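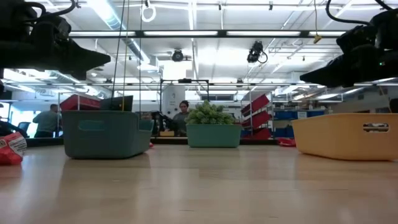
Home | Modules | Timetable | Reading | Staff

Print this page | E-mail this page

Growing in Small Spaces
Handout 8: Succulents in containers

Welcome back, everyone. Last week we did bulbs, which ask you to wait, and this week we're on to plants you can chop up on a Sunday and have growing again within the month. I love teaching this one. If you've only ever had a supermarket cactus on a windowsill, there is so much more to enjoy!

What makes a succulent?

A succulent is any plant that stores water in thickened leaves, stems or roots. It isn't a family. Sedums and echeverias belong to one family, cacti to another, aloes to a third, and they all arrived at much the same answer to dry ground by separate routes. I still find that thrilling.

Many of them also breathe by night. Most plants open the tiny pores in their leaves during the day, take in carbon dioxide and lose water while they're at it. A lot of succulents keep the pores shut until dark, store the carbon dioxide as an acid and use it up once the sun is out. The short name is CAM (crassulacean acid metabolism - you won't be asked to spell it). Old growers used to say the leaves tasted sour at dawn and milder by evening, and they were quite right. Please don't go nibbling to check, as some kinds are poisonous.

Rosettes

Sempervivums, echeverias and several sedums carry their leaves in a spiral, each one set a little way round from the last so that it isn't sitting in its neighbour's shade. Pick up a houseleek and follow the spirals outwards with a pencil tip, first clockwise, then the other way. A crowded clump with lots of small rosettes is even better for this than one big specimen.

Containers

Almost anything will do if water can get out of the bottom. Plastic holds moisture longer than clay, so water less. Åsmund Aasen grew his whole Skostolholm collection in old kitchen tubs with holes burnt through the base, and it was a splendid sight in July.

Mix: two parts peat-free compost to one part sharp grit. Go half and half for houseleeks kept outdoors. Builders' sand is too fine and sets hard.

Watering: soak, let it drain, then leave alone until the mix is dry right through. Soft, see-through leaves mean too much. Wrinkled leaves mean a drink is due, and the plant will plump up again in a day or two.

Cuttings

Twist a leaf off cleanly, right down to where it joins the stem. Leave it somewhere airy and out of the sun until the wound has dried over, then lay it on barely damp grit. Roots come first, thin and pink on many kinds, and then a perfect rosette the size of a lentil. Vichien Ruangrit set out 54 echeveria leaves for us last term and 44 of them rooted - a cracking result.

Houseleeks are easier still. Snip off an offset with a bit of its runner and press it into the surface.

For next time

Read chapter 3 of the Björklund notes. Bring one leaf cutting, already dried over, and a pot with drainage. We start with 30 minutes of potting up, so wear something old.

Handout updated Tuesday, October 26, 2021

Contact the course office | © Panmont Adult Learning | Back to top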